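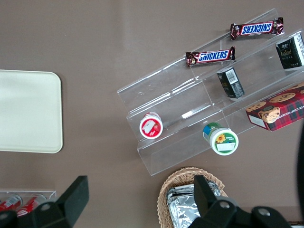
August, snack table layout, bench notes

Started 2:20 pm, later than planned. Goal for the afternoon: one arrangement of the table we can write down and repeat for the Zillberg break room without arguing about it every time. Last round lived in people's heads and it showed.

Stock on hand. Snickers, dark boxes, teal bars, yellow bars, pastries in clear bags, foil packets, Coke, sandwiches. Rotich order came short on napkins again. Put in for 200, got one sleeve. Chase.

Clear tiered stand first. Candy bars on the steps look good but they want to sit along the step, not across it. Across = ends hang over and the next person to touch it sends one down. Two Snickers up top is plenty. Facing: pick one way and stick to it, an upside down label next to a right side up one reads as leftovers. Write that on the card.

Boxes: tall one upright on the top tier is OK. Small one should be flat or standing, never propped. Barcode side down or to the back. I keep forgetting this.

Diagonal vs. square. Tried the stand on the diagonal, you see more of the steps from the door side, but it eats the middle of the table and the big tray gets shoved out to the edge. Square to the table from now on. Tape marks on Fallis table 2 are for the OLD position, ignore, need to peel those.

The stand shows every fingerprint. Microfiber, dry, before loading. Do not use the blue spray, it left streaks on the Pila one and they never came out.

Second go with drinks. Bottles belong on a tiered rack, back row up, front row down, so the script shows on both rows. Stagger the front ones a little so you can get your hand to the rear bottles. Rack goes upper center. Nothing tall in front of it.

Bars and bagged pastries can share the white tray if they keep to their own ends. Bars stack, pastries don't, so pastries get the wide part. Foil packets in the oval basket, stacked, labels dont matter there.

Beige tray in front of the rack. Undecided. Leaving it open gives the pastries somewhere to go when someone wants to plate them, but on a full table it looks like we ran out of something. Could be the napkin tray once napkins exist.

Sandwiches in the round basket at the right. Needs a liner, wicker sheds bits and the bread picks them up. Parchment cut to fit, there's a roll in the drawer under the sink. Cut side up so you can tell the filling without picking it up.

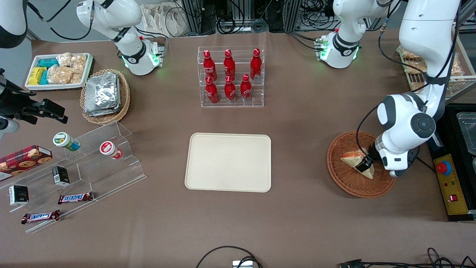
Note penciled in the margin when I came back from the sink: sandwiches go on last, after everything else is in place, and come off first. Twenty minutes is what it takes to lay the rest of the table and the bread has started curling by then. Also why is the sandwich basket on the far side from the door, people walk past the whole table to get lunch and then walk back for a drink.

Fair on the first one. Changing the order: trays, stand or rack, bars, pastries, packets, bottles, sandwiches. Will time it.

Second one I don't agree with. Tried it door side last month and the line backed up into the hall. Moving the drinks over is easier than moving the food. Might try rack one tray width to the right and see if the crossing back stops.

Wire tray at the back right corner, wrapped pastries, hard to reach past the basket. Either lift it on something or lose it. Lean lose it, the pastries fit with the others.

To do
napkins, Rotich, ask for the missing sleeves and a credit
peel tape, table 2
liners cut and put in a bag w/ the baskets
redo layout card, add facing rule + new order
check if Zillberg table is the same depth as ours, I assumed it and never mesured
second clear stand? ask what Pila charges for the short one

Stopped here, table needed back.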